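4.2 Installing the Nimley water filter

Close the cold supply valve before starting. The cartridge holds 3 liters.

1. Screw the bracket to the cabinet wall, inlet on the left.
2. Fit the Vameck tee to the cold line. Hand-tighten only.
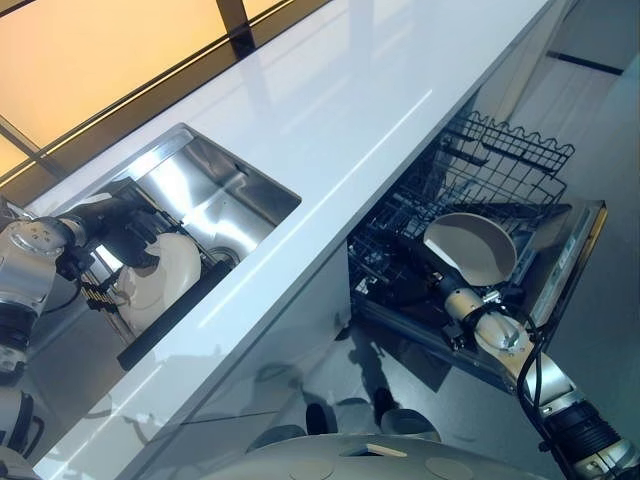

3. Push the tubing into the tee until it stops. Pull back once to check the lock.
4. Insert cartridge 728 and turn clockwise to the mark.

CAUTION: Do not use thread sealant on push-in fittings.

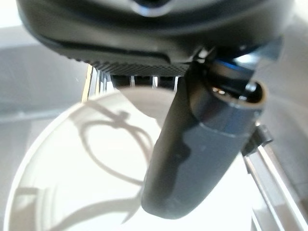

Mirjam Prins writes that her tee dripped until she recut the tubing square, and asks for this to be added to step 3. See note 1084.

5. Open the valve slowly and check each joint.

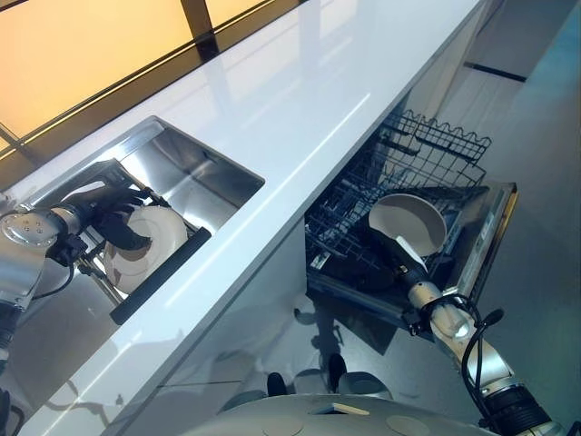 Flush the cartridge before first use. Run the cold tap until the water is clear of carbon dust. Clear the basin first; a rack standing in the sink, as shown with the plate in it, will collect the dust.

6. Reset the counter. Code 128 clears.
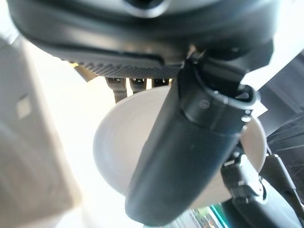 Cartridge removal is the reverse of step 4. Close the valve and relieve pressure at the tap. Grip the collar on its ribbed band, similar in texture to the ridged strip shown, and turn counterclockwise.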